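Drying clothes indoors: a survey of shared student houses
Second-year group project, Built Environment and Health
Group members: Karim Daher, Binta Osagie, Kieran Wragg
Supervisor: Lorraine Entwistle

1. Background

Most students in private rented houses dry their washing inside for at least part of the year. Tumble dryers cost money to run and many houses do not have one. A full load of wet clothes releases a good deal of water into the air, and if the windows stay shut that water ends up on cold walls and glass. We wanted to know how people in our area dry their clothes, and whether the way they do it goes along with complaints of damp.
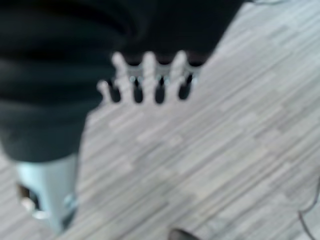 2. Method

We used an online questionnaire, sent through course mailing lists and left open for most of May. It asked where washing was dried, how often, whether a window was normally open, and whether the person had seen mould in the room. We had 276 complete replies.

We also placed humidity loggers in 10 houses. The loggers were Asedon units borrowed from the department and set to take a reading every half hour. Each house kept a short diary of when washing was hung up and taken down. Two of the diaries were filled in badly – one has no times in it at all – and we have left those houses out of the charts. 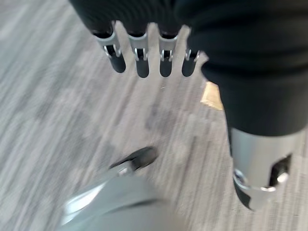
The loggers were kept away from radiators and outside doors where possible. Kieran checked them against each other in one room before they went out and noted the difference for each unit, so that the readings could be corrected afterwards.

3. Results

The bedroom was the most common place for drying, followed by the living room. Very few people used the bathroom, even where it had an extractor fan. Of those who replied, 46 per cent said they had seen mould in the room where they dried clothes.

Humidity rose soon after washing was hung up in all the houses we charted. It came down fastest where a window was open, and stayed high overnight where the door and window were both closed.
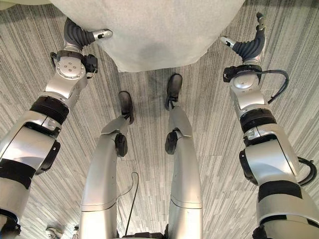
This page was last edited on July 9, 2019

Living rooms gave flatter curves than bedrooms. They are larger, and people go in and out of them more. Carpets and soft furniture can also take up some moisture and give it back later, but we had no way of measuring this.
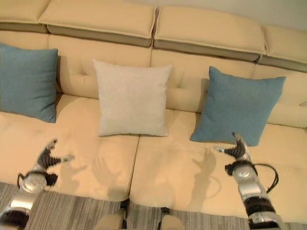 4. Limits of the study

The people who replied chose to do so, and those with a damp problem may have been keener to answer. May was also mild, so the readings say little about winter. We would repeat the work in January with the same houses if we could.

5. Thanks

Ashley Ackroyd in the technical office lent us the loggers and showed us how to download the data.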